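Before You Send It Out: My Manuscript Inspection Checklist, With Comments 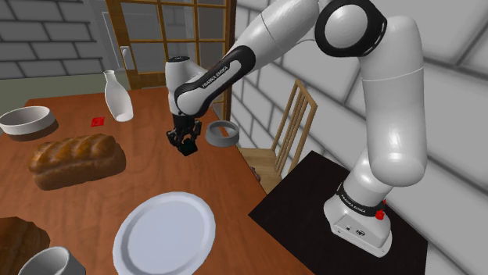 I review first novels for a small books page in Markport, and I wrote this list after one too many drafts reached me with the same faults in them. Print it, tick things off, scribble on it. I do my own checks on paper, away from the screen, and a plain wooden table with a reddish-brown top will serve you as well as any fancy desk. You want room for the pages, a pencil and a mug (keep the mug on the far side, please!).

1. Names spelled one way throughout
Search for every surname, accents and all. The last thriller I checked had a detective called Benítez who lost his accent in chapter 3 and got it back in chapter 8. Easy to fix, and very annoying to read.
Result: fail, then pass on the second look.

2. Dates and ages add up
Draw a timeline. If the body is found in August, nobody should be scraping ice off a windscreen two days later. I missed this one in my own book, so I'm not being superior about it.
Result: pass, with one query about a birthday.

3. Who knows what, and when
This is the big safety check for a mystery. Go through scene by scene and note what your sleuth has learned so far. If she names the poison before the lab rings, you've got a hole.
Result: fail. Needs a new phone call in the middle.

4. Real people and real places
Have you based the killer on your old boss? Change more than the hair! The same goes for the pub where the dodgy dealing happens. The invented town of Rurell in this one was fine, although its river changed direction.
Result: pass.

5. Quoted songs and poems
Lyrics usually need permission and it can cost a lot. I'd take them out and just mention the tune.
Result: two found, both removed.

6. Dialogue read aloud
All of it, yes, including the dull bits. You'll hear where everyone starts sounding like the same person. I got through Minar's interrogation scene and had to go back to see which of them was under arrest.
Result: needs work.

7. Copies saved
One on the computer, one somewhere else, and the date in the file name. Don't call it "final".
Result: pass.

Still to do on this draft: items 3 and 6, then another read of the last chapter.

Checklist last updated May 30, 2026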